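Six Pins and a Pair of Blue Fingers

I spent most of last weekend with a hex key in one hand and a rag in the other, and I had a wonderful time. The Sinwood gripper is back together. It closes square, it opens all the way, and the little tick it had picked up over the winter is gone!

Some background if you're new. I run two hand-held grippers for laundry work, the kind where you hold the tool yourself and a camera on top records what the fingers do, so that an arm can learn the same motions later. The Sinwood is the older of the pair. I bought it in December from Stellan Nyberg, who was moving on to something bigger with suction cups, and he threw in a bag of spare pins, two sets of finger pads and a page of handwritten notes that I still haven't fully decoded. (Stellan, if you're reading: what is "watch the L one when it's muggy" supposed to mean?)

The other thing he gave me was a habit. He logs every close. I thought that was overkill until I started doing it, and now I love it, because wear stops being a mystery. At 2,000 closes on a set of pads I know I'm going to see rounding on the ridges. The set I pulled last weekend had gone well past that, which is my own fault for being in the middle of a good run and not wanting to stop.

What I noticed first was the pinch. On a thin T-shirt hem the fingers would close, I'd lift, and the cloth would slide out from one corner. I blamed the shirt. Then I blamed the table, then my wrist. Then I closed the fingers over a strip of paper and held it up to the window, and there was a sliver of daylight on one side that had no business being there.
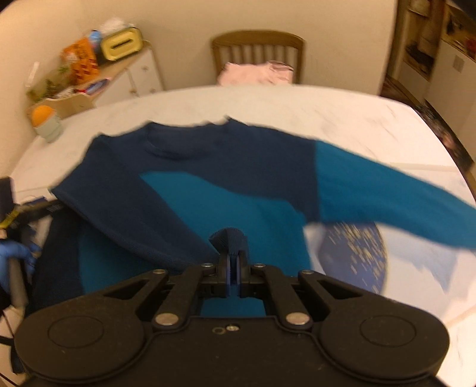
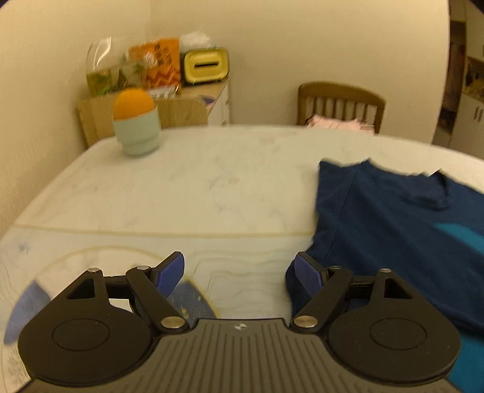
The linkage is where I always end up, however much I want the problem to be the pads. Pads are easy: you warm them a bit, peel, clean the seat, press on new ones and leave them overnight. Pins take patience. You can get at the round silver ones from the front without pulling the body apart, and that one design choice has saved me more evenings than I can count. I check them in the same order every time, starting with the low ones near the body and working up toward the fingers, with the jaw half open so nothing is under load. Hold the arm just above the pin and try to rock it side to side. A good joint gives you nothing. A tired one gives you a tiny click that you feel more than hear, and last weekend I had one of those on the right, lower down.

So out it came. The pin itself was fine! The bore had a ring of gray paste in it, which I think was old grease plus lint. Anyone who works with fabric will know this stuff. It gets into everything, and knitwear is by far the worst for it. I cleaned the bore with a cotton swab and alcohol, let it dry, wiped the pin, and put it back with the thinnest smear of Drumari dry lube I could manage. I used to put on a lot more. All that did was collect more lint.

Then the pads. New ones feel almost sticky, and it's tempting to go straight back to work, but I've learned to make a hundred or so slow closes on scrap first. While I was at it I redid the alignment. My method is not fancy:

Close the fingers gently until the tips just touch.
Slide a strip of paper in from the left, then from the right.
If it goes further in on one side, loosen that finger's mount a quarter turn and nudge.
Snug it down, open fully, close again, repeat.

It took me five rounds this time. On the fifth the paper stopped at the same depth on both sides and I did a small dance in the kitchen.

Ama Atinga asked in the comments on my last post whether I recalibrate the camera after touching the linkage. Yes, every time, even if I'm sure I didn't bump it. The recording software works out how wide the jaw is from what it sees in the picture, and if the fingers sit a hair differently from before, all your widths are off by that same hair. I run through open, half, closed, half, open, 32 frames at each stop, and compare against the old numbers. Before the repair my closed position was wandering all over the place. Afterward it sat still. I can't tell you how satisfying that plot is. I made it my desktop background for a day.

Test session next. I did 94 pickups with a mix of the thin stuff and the thick stuff, and dropped two, both on a ribbed collar where I came in at a silly angle. In the bad week before the repair I was losing one in every six or seven. Sweaters still take more care than T-shirts, and I'd like to try the Timmermans pads with the deeper ridges and see if they bite into knit any better. Has anybody used them for long? I've heard they shed.

Things I still want to sort out: the thumb lever return spring feels softer than it used to, and the cable on the second tool needs a proper strain relief where it leaves the handle. I have some Indska spiral wrap in the drawer that might do it. If the spring turns out to be a pain I'll write that one up too, with the part number this time. Sorry to everyone who emailed about that!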